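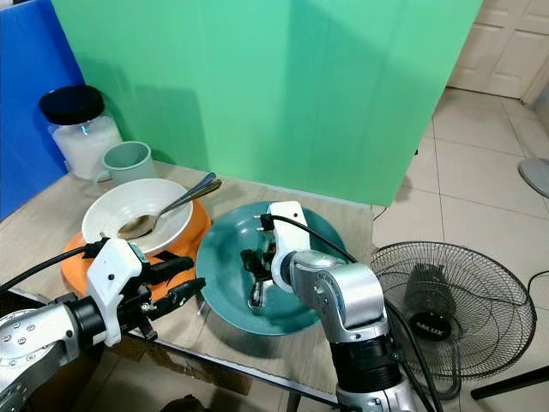
Gasser wrote in the incident log that the arm did not drop anything because of a weak motor, and that the gripper simply believed it was already closed. This remark is now the usual starting point for descriptions of the Stuvby grip fault.

The Stuvby grip fault is a failure of two-arm table robots in which the finger position reported by the gripper no longer agrees with the real position. It was first recorded in September at the Kenorent test kitchen, during work with plates, bowls and spoons. The report was published on 25 Nov 2022.

Cause

The controller sets the zero point of the fingers at start-up. If a finger touches a dish rim at this moment, the zero point is shifted. The error is small, but it remains until the next restart. In a series of 3,000 grasps, 273 were affected – most of them on thin objects such as spoon handles and plate rims.
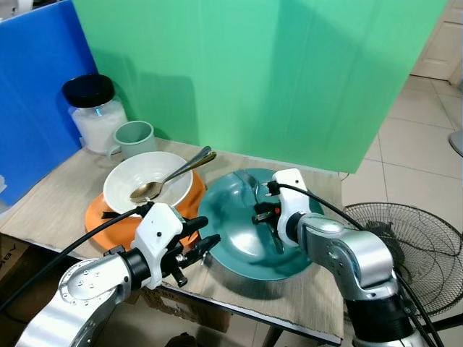 Two-arm work with tableware; the right gripper is at the far rim of a teal plate.

Safety

A shifted gripper can press too hard on a plate and break it. The force limit does not help, as it uses the same wrong value. Persons should keep their hands away from the table until both arms are stopped.

Correction

The Ilo software update repeats the zero check after every 45 grasps and stops both arms if the values differ. Older controllers must be restarted by hand with the fingers free.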